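Workshop notebook, June
Swatch tests for the Langat pullover

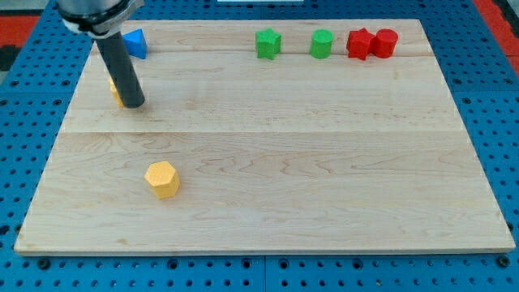

Maple board on the blue pegboard.

Third round of swatches in the Truvow worsted. Started 9:40, last one bound off by lunch.

Swatch A, US 7 needles, stockinette: 19 sts to 4 inches before washing, 18 after. Rows went from 26 to 25. Fabric is fine but a little see-through when held up to the window.

Swatch B, US 6: 20 sts and 27 rows after washing. Better. Holds its shape when pulled sideways and goes back on its own. This is the one to use unless the color runs.

Swatch C, US 6, 2x2 rib: draws in a lot. Cuffs as written would be too tight for me, and I have small wrists. Add four stitches to each cuff in every size and check the multiple.

Washed all three in cool water with a drop of the Nulument wool soap. No color in the water from A or B. C gave off a bit of blue at the first rinse, none at the second. C came off a different cone, so mark that cone and keep it out of the striped version.

Yarn on hand: 400 g left of the gray, 183 g of the blue. The gray is enough for a body in the small but not the sleeves. Need to order before casting on the sample. Dye lot on the gray is 3726, ask the shop if they still have it. If they don't, put the new lot in the yoke where the texture will hide the join.

Pattern math. At 20 sts to 4 inches, a 40-inch chest is 200 sts in the round. Old draft has 192, left over from the Luratero version, which was meant to fit closer. Changed on the master sheet. Sleeve at the upper arm now 66 sts, was 62. Have not redone the underarm stitches yet. Do that before touching the yoke decreases or the whole chart has to be done twice, same as last time.

Neckline: short rows at the back, three pairs. Tried German short rows on a scrap and the turns are hard to see on the gray. Wrap and turn left a bump on the purl side. Going with German.

Mistake to fix in the draft: the row after the ribbing says to increase evenly but gives no number. It should match the new body count for each size.

Still to do:
Measure B again after a day off the pins
Underarm stitches, all sizes
Order gray
Label the odd blue cone
Find the other 24-inch US 6 circular, the cable on this one is kinked near the join and catches every round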